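Progress Report No. 5
Consolidation of Municipal Code Drafting Services, Tredley and Strachan
November 11, 2018

Status

The drafting offices of the two city councils have operated under a single intake procedure since the last report. Requests from council members in either city are logged in the Drirnora system and assigned by subject area. Each office still answers to its own council clerk. The agreement that would place both offices under one supervising attorney has not been signed.

The log holds 952 requests. Of these, 269 remain open, most of them zoning and licensing amendments carried over from before the shared intake began. Requests from both councils that deal with the same state mandate are now drafted from a common text and adapted to each city's section numbering.

Confidentiality

The Strachan charter treats a drafting request as confidential until the member files the ordinance. The Tredley charter has no such clause, and the practice there rests on a council rule that can be suspended by majority vote. Staff assigned to requests from both cities are following the stricter standard. Outside counsel has advised that the Tredley rule should be replaced by an ordinance before the two sets of files are merged. A draft is with the Tredley rules committee. Until it is adopted, Drirnora access remains split by city, and supervisors cannot see the workload of the other office.

Code conversion

The combined codes contain around 3,000 sections. Conversion to the new format is complete for Tredley except for the fee schedules. In Strachan, the building and sanitation chapters are outstanding. The contractor, Volska, returned two chapters with broken cross-references, and these were rejected under the acceptance terms. Corrected files are due in December.
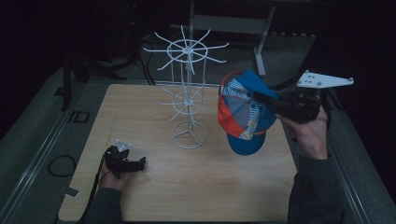

White wire hat display rack on a wooden tabletop.

Budget

Spending on staff time is within the approved amount. The conversion line is underspent because payment on the rejected chapters was withheld. We ask that the unspent balance be carried into the next period under the same line. No transfer between lines is requested.

Open items

Supervising attorney agreement: Strachan has asked for a termination clause with a longer notice period. Tredley has not responded.

Records retention: the cities keep superseded drafts for different lengths of time. A joint schedule is needed before the older Strachan files are loaded.

Training: clerks in both cities have completed the intake module. The module on amendment tracking is being rewritten to match the current release of Drirnora.

The next report will cover acceptance of the corrected chapters and the committee's action on the Tredley confidentiality ordinance.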